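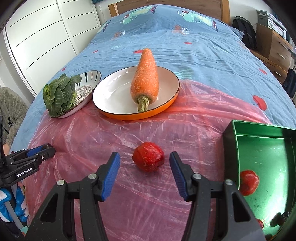
To: Polleck manipulation list
From: Data Coordination Office, Jilach
Date: September 4, 2023
Subject: Re: Sorting demonstrations, acceptance of the Gomwood set

Lâm Khổng wrote:

> The office has accepted 80 of the 81 demonstrations in the Gomwood set.
> Could you state why the remaining one was returned, and whether
> household rooms are still allowed for the March set?

Thank you for the question. The demonstration was returned for a missing task sentence. The recording itself met the standard and may be sent again once the sentence is supplied.

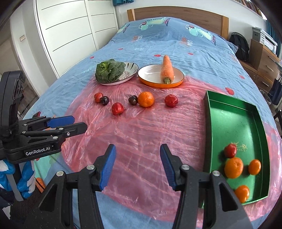 Household rooms remain allowed. Operators should keep the same work surface for a full session and change the starting layout between demonstrations -- small shifts are enough.
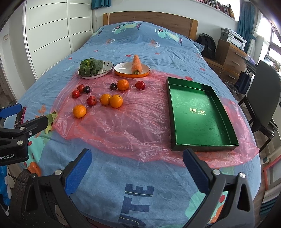
Starting layouts must be entered in the log before the operator begins. Several sites have recorded only the items to be moved, and the learning system then has no account of the rest. A layout with an empty green tray, loose fruit on the plastic sheet, and the carrot and bok choy on separate plates should be logged with all of those items, including the two vegetables. The tray's angle should be logged as well.

Demonstrations that begin with the tray partly filled are also welcome, provided they carry their own layout number.
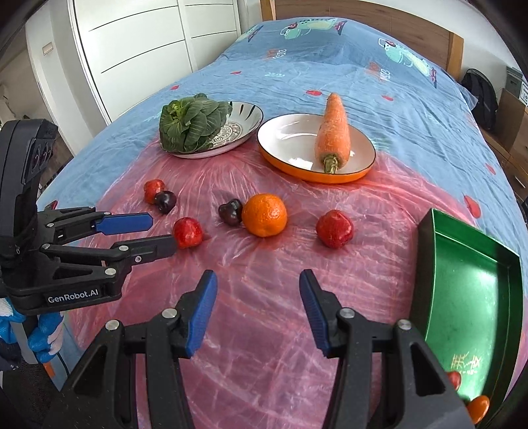
Layout numbers up to 1477 have been assigned to Colombo. Other sites should request a block from this office before recording -- numbers chosen locally will be returned.

Data Coordination Office
Jilach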